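Why I've gone off the word "biodegradable"

5/12/21

I bought a bag of bin liners last month that promised, in nice leafy green letters, to be biodegradable. I was pleased with myself for about as long as it took to get them home. Then I read the back of the packet, where it said they would break down "in suitable conditions", and I've been in a mood ever since.

What conditions? Suitable to whom? My compost heap is a damp corner behind the shed with a lid that blows off. Is that suitable? The packet didn't say. There was no standard quoted, no temperature, no length of time. Given long enough, a church is biodegradable, if you leave the roof off.

I taught chemistry for a good while before I packed it in, so I'll own up to being fussier about words than most people at the checkout. But I think this one has stopped being any use to us, and I'd like to see it taken off packaging altogether unless there's a number printed next to it.

A bit of chemistry (I'll be quick). A plastic is a lot of small molecules joined in long chains. For it to biodegrade, something alive has to snip those chains into bits small enough to eat, and turn them into carbon dioxide, water and more of itself. Whether that happens depends on what the links in the chain are made of. Polyesters such as PLA, which comes from plant sugars, have links that water can pull apart, and once that's got going the microbes can move in. Polythene is carbon joined to carbon all the way along, and microbes hardly know where to start.

So far so good for PLA. The trouble is that water pulls it apart at a decent rate only when it's warm, and I mean industrial composter warm, up near 60°C. In a cool garden heap it just sits there. In the sea it sits there too, being cold and wet and looking very much like an ordinary plastic cup.

My friend Geeta Shakya and I put this to a small and very unscientific test. In July we each buried a PLA cup from the same coffee van, hers in a hot heap that she turns and fusses over, mine behind the shed. We dug them up again this week. Mine I could have rinsed and drunk from. Hers had gone a bit cloudy and had a crack down the side, and she's been unbearable about it.

Now, PLA is the honest end of the business. It will compost, if you send it somewhere that does composting properly, and there are proper standards for testing it. What makes me cross is the stuff that used to be sold as "oxo-degradable", which was ordinary polythene with a metal salt mixed in to help it fall to pieces in sunlight. And it did fall to pieces! Lots and lots of little pieces. The worry, and I think it's a fair one, is that you swap one carrier bag you can see for a great many crumbs you can't.

I had a long argument over all this with Shivam Garg, who works on packaging films at a firm called Prista and is a good deal more patient than I am. His line is that shoppers want one word, and if you take away the one they know they'll simply stop looking. He also says that a film tray carrying a paragraph of test conditions would be a film tray nobody reads. I grant him the second point. I don't grant him the first, because people cope perfectly well with washing labels.

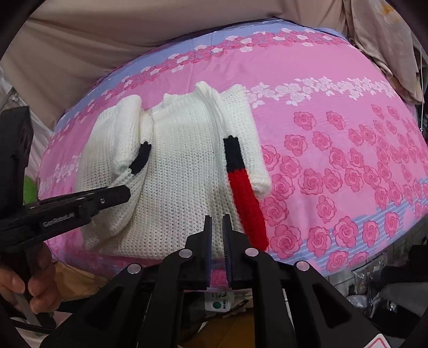

White knit, with striped black-and-red knitting.

Think how much a washing label tells you. It gives you a temperature. It tells you whether you can tumble dry the thing, in a little square with a circle in it that most of us learned without ever being taught. If clothing makers had gone about it the way the packaging people have, every jumper in the country would carry a tag saying "washable in suitable conditions" and we'd all be dressed in felt.

And clothes are a decent lesson in the chemistry as well, as it happens. Wool is a protein, cotton is cellulose, and both of them are polymers every bit as much as a carrier bag is. Moths and mould have been taking them apart for ages. Acrylic yarn can feel rather like wool on the needles and yet it's closer to a plastic in how it behaves in the ground. You can't tell by how natural a thing feels, and you certainly can't tell by the colour of the lettering. It's the links that count. I used to say that to year ten until they groaned.

What would I put on the packet, then? Something like this: home compost, twelve months, tested. Or: industrial compost only, do not put in garden. Or, for a good deal of what's on the shelves: does not break down, please bin or recycle. It would all fit in the space now taken up by the picture of the leaf.

Kusum Nautiyal, who read a draft of this for me, asked whether I wasn't letting people off the hook by going on about words when the real answer is to use less of the stuff. She may be right. I do think we should use less of it. But I also think that a vague label does real harm to that cause, because it makes throwing something away feel like a kindness. I noticed it in myself with those bin liners. I'd half filled one before lunch, and I felt fine about it!

There's a harm at the other end too. Compostable cups that get tossed in with the plastics can spoil a recycling batch, and ordinary plastics that get tossed in with the food waste leave shreds all through somebody's compost. Nisha Tripathi, who has the allotment next to Geeta's, bought in a load of soil improver for her beans and spent an afternoon picking bits of shiny film out of it. She kept them in a jam jar. She showed me the jar twice.

I'm not against the new materials, please don't think that. Some of the chemistry being done now is lovely: chains with weak links put in on purpose, and enzymes that can take drinks bottles back to their starting ingredients. If I were 20 again I'd be in a lab doing it. But good chemistry deserves a label that says what it does, where it does it and how long you'll be waiting, and I don't see why the careful firms put up with sharing a word with the sloppy ones.

I did write to the bin liner people, by the way, asking what they meant by suitable. They sent back a very friendly reply and a voucher for more bin liners.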